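Putting the Bottles in Order: Sorting and Packing at the Prernov Table
Summer project report, packaging and small goods group
Danica Vaněk
8/27/26

What we wanted to find out

My project started with a box that wouldn't close. We had a batch of orange plastic bottles to pack for the Vornow shelf, and no matter how we put them in, the last row stood up too high and the flaps bulged. I got so curious about this that I asked if I could make it my summer project, and I'm really glad I did, because a bottle turns out to be a great thing to study!

The question was simple. Is it faster to pack bottles that are standing up on the table, or bottles that are already lying on their sides? My guess in the proposal was standing, easily. A standing bottle has its whole body open to your hand and you can come at it from any direction.

The table

I worked at the long table at Prernov, the one by the window side, with a big green mat spread over the top. I can't say enough good things about the mat. On the bare table a bottle on its side would wander off if anybody leaned on the edge (I chased two of them across the floor on the first morning). With the mat down they mostly stayed where I put them. The color helped too, since orange on green is about as easy to see as anything can be, and I could check the layout from the doorway.

The bottles all have a clear part at the neck end and a printed label on the body. That gave me two ways to say how a bottle was lying: which way the neck points, and whether the label is up. I wrote both down for every round. In the end only the neck direction mattered for the time, but the label mattered a lot for how the finished box looked.

Rounds

One round meant packing 22 bottles into one box. I did 6 rounds standing and 6 rounds lying down, switching back and forth so that I wouldn't just be getting better at one of them. The timer started when the first bottle was touched and stopped when the flaps were shut.

For the lying-down rounds I made a layout rule, which I named the Matoušek layout after the street our building is on. All the necks point left, the bottles lie side by side, and there is enough room between them for fingers. The gap is the important part. When I pushed the bottles tight together the first pick of every row was awful, and I kept nudging the neighbors out of line.

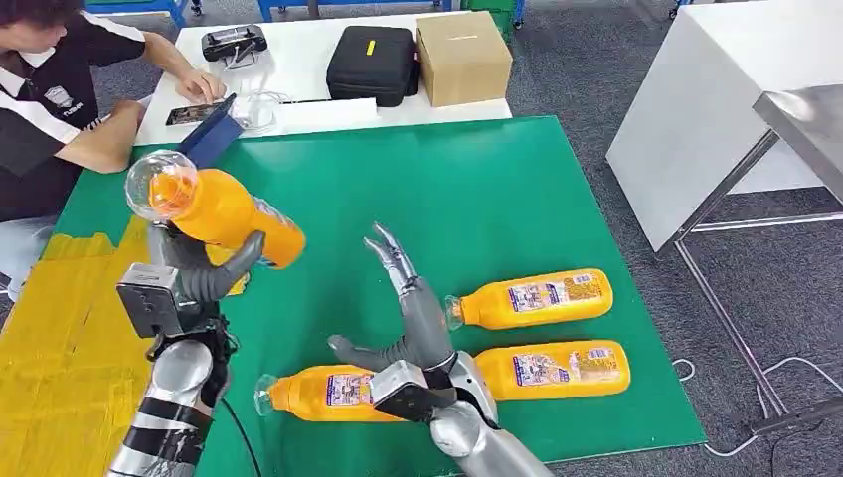 Brakusano wrote in the comments on my draft that the gap should be measured at the widest part of the body, because a gap at the neck looks generous and then your fingers don't fit lower down. I went back and did it that way for the last two lying-down rounds, and it was a clear improvement. I had been measuring at the necks the whole time!

Results

My fastest standing round took 70 seconds. My fastest lying-down round took 60. So my guess was wrong, and I was delighted, since I would have had very little to write about otherwise.

I think the difference comes from the turn. Our bottles go into the box on their sides, so a standing bottle has to be tipped over on the way. A bottle that is already lying down only has to be lifted and carried across. You can grip it by the body, let the neck end lead, and set it down the same way it was lying before. The picking is a little slower but the placing is so much quicker that it wins.

The slow lying-down rounds were all ones where I had gotten lazy about the layout and some necks pointed the wrong way. Each of those needed a half turn in the air, and I usually stopped to look at it first.

The box itself

Back to the flaps. The bulge came from putting every neck at the same end of the box. If you flip every other row, the narrow ends sit between the wide ones and the whole thing drops enough to close flat. Flipping whole rows costs almost no time if you walk to the other side of the box for them.

What I would do next

I would like to try this with two people, one laying out and one packing. I'd also time the layout step, which I left out completely and which is the biggest hole in my results. Setting the bottles in rows takes a while, and standing them up takes a while too, and I don't know which is worse.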